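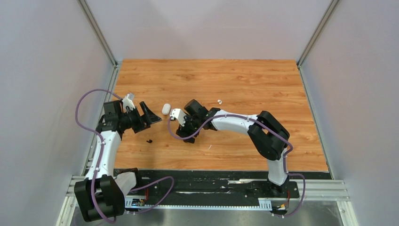 Both arms over the bench, a few white bits between and around them.

Filed under: Bench Notes > Grippers

Tuesday, after lunch. Back on the two-arm rig to sort out which fingers we keep for the Weranside parts. I've been putting this off all August (the Estulley order ate my life) but it's a fun job once you get going! Plan is 100 closes per finger set on each arm, same controller settings, speed capped at 300 in the config. The old Rirkari fingers are lovely on flat stuff and hopeless on anything round, so I'm keen to see how the Karabulut pads go.

Note to self: the purple cable needs a generous loop at the wrist, or the last joint lags and you'll blame the fingers for it. I did, for a whole morning.

Homing is good on both sides. Colour tags for the spare pads are in the top drawer.
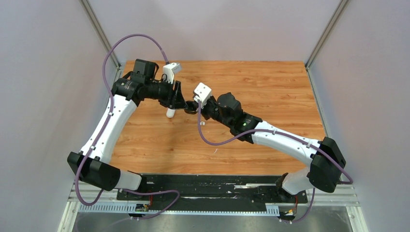
Do both arms need the same fingers?
They don't, but matching sets mean one calibration file and far less swearing.

Still to do: rerun the left side at the lower current limit, then write up the grip force numbers.

Comments (2)

benchrat: What current limit are you on? Ours cooked a motor at 1,000.

solderpot: Try up to 400 first, then creep it higher. Good notes, cheers!

Last updated: Tuesday, 4:40 pm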